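Home | Products | Support | Manuals | Contact

Varma Weather Alert Receiver - Set-Up Guide
February 18, 2025
By Troels Kragh, Vellbridge Technical Publications

Section 4. Setting the Alert Area

Complete Section 3 before you begin. The receiver must be connected to household power.

1. Press and hold MENU until the display shows AREA.
2. Enter the code for your county from the list supplied with the receiver. Press SET.
3. To add a second county, repeat step 2. Residents near a county line should enter both.
4. Select the alert types you wish to hear. Hurricane, tornado and flash flood warnings are switched on at the factory and cannot be turned off.
5. Press TEST. The siren sounds and the display shows code 138.

Note: If code 600 appears, the signal is weak. Move the receiver closer to a window and repeat step 5.

CAUTION: The siren is loud. Do not hold the receiver near the ear during a test.

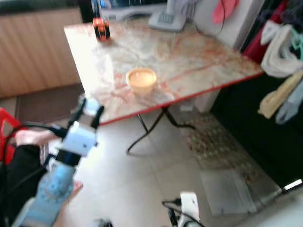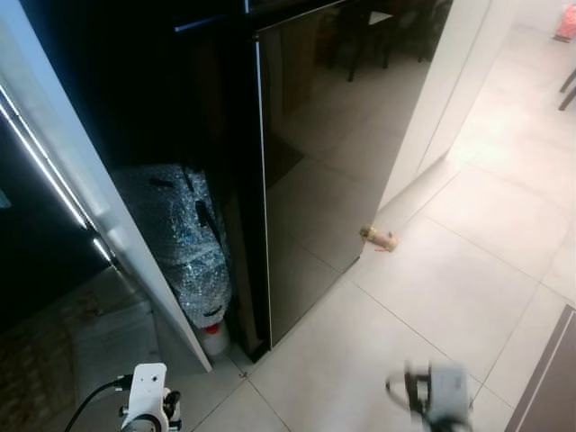

6. Install the backup batteries - the receiver will not keep its alert area during a power outage without them.
7. Repeat the test at the start of each storm season.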